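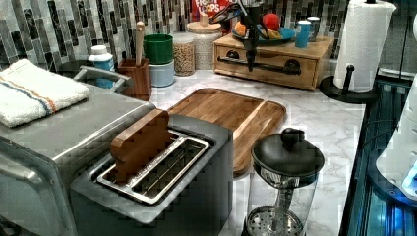 4. Placing the toaster and fitting the rail

4.1 Stand the Huveo toaster on a level worktop. Leave 200 mm clear above the slot.

4.2 Turn the browning dial to 7 and run one cycle with no bread loaded.

CAUTION: Keep towels and other cloth away from the slot during use.

4.3 Unplug at the wall before emptying the crumb tray.

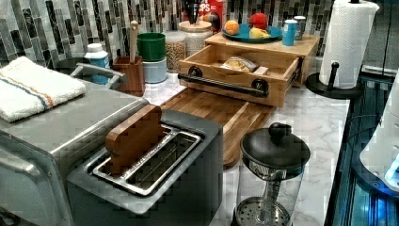

27th February | Prepared by Fathima Ekanayake

4.4 Wipe stone worktops with a damp cloth. Do not use vinegar or descaler on marble.

NOTE: Tile grout should be left to cure fully before appliances are pushed back against the wall.

4.5 For the towel rail, mark the fixing centres 40 mm in from the panel edge. Drill pilot holes.

4.6 Offer the flange up to the panel and tighten the screws by hand. Check that the rail is straight, then tighten fully. 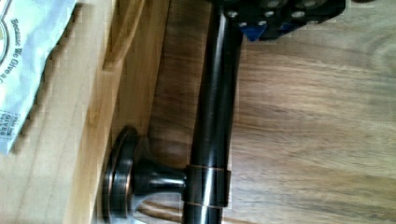 Page 7

4.7 Clean bronze finishes with a soft dry cloth. Abrasive pads will mark the coating.

Related guides
Huveo: replacing the crumb tray
Fusilano rails: spare fixings
Brelimix: first use and cleaning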